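Destlow Community Kitchen – Monthly Safety Walk-Through
Checked by Gertraud Steiner, 17 October 2022

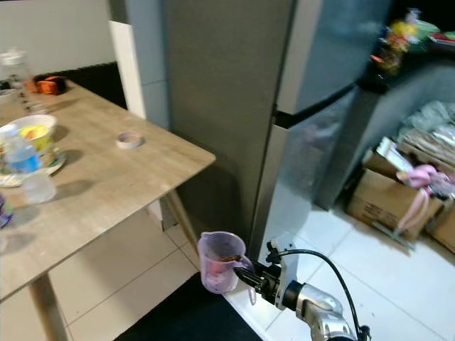 Pink measuring cup, with the light oak-colored table to the left

1. Hand sinks and soap – OK
Both sinks running well, and thank you to whoever refilled the towels, it made my morning. The left tap still wants a good firm turn to close, so please give it one.

2. Refrigerator temperature – OK
Reading was 39 on the door thermometer, and the log sheet is filled in for every day but two. I know it gets busy at closing time, but do try to jot the number down before you hang up your apron.

3. Dishwasher final rinse – NEEDS ATTENTION
I ran it twice and got 136 both times, too low for our machine. Refugio Huerta has called Gisler and they will send someone out. Until then, please use the three-basin method, and don't be shy about asking if you haven't done it before – the card is taped up over the sinks.

4. Fire extinguishers – OK
Pins in, gauges in the green, tags good through next June.

5. Dry storage – MOSTLY OK
Everything is off the floor except one sack of rice, which I moved myself. Two flour bins have lost their date labels. The roll of labels is in drawer 9, under the string.

6. Exits and walkways – OK
Back door opens freely. The folding chairs have crept toward it again, so I pushed them along the wall with the others.

7. First aid kit – NEEDS ATTENTION
Only two blue bandages left, and no burn gel at all. I have put 10 boxes of bandages on the Skokard order, along with the gel.

Items 3 and 7 to be rechecked once the repair is done. G.S.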